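Ticket 700: gap between the two white tables
Opened by: Ngaio Pirihi
Status: waiting for parts

The tables from Koutsoukos do not stay together. When we wash the toys, the tray sits in the middle, and any water that is spilled goes down the seam.

Tried so far: I turned the feet on the rear table, 2 turns each. The height is now equal, but the gap came back after lunch.
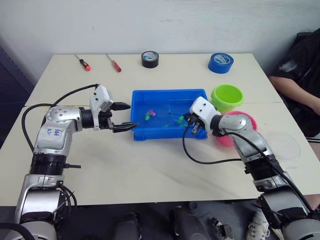
Please send 4 joining clips, the short type. Until they come I keep only a little water in the blue tray and put a towel on the floor below the seam.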